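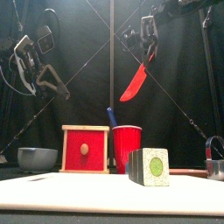
In Defense of the Plastic Knife

When I moved to Zarkport, I owned one steel knife, and I was proud of it. Now I think a plastic knife and a light plastic bowl deserve a place in every small kitchen.

My relatives in Odby do not agree. For them plastic is for children and picnics. I understand this opinion, but I find it a little unfair. A red knife with a wide, rounded blade is enough for soft butter, a banana or a boiled potato. It is also easy to find in a full drawer.

I paid 600 for my steel knife and 4 for the plastic one, and in the morning I take the cheap one first. For hard bread and pumpkin I still need steel, of course. The bowl I use for everything, even for soup, although my aunt says that soup tastes better from a ceramic one.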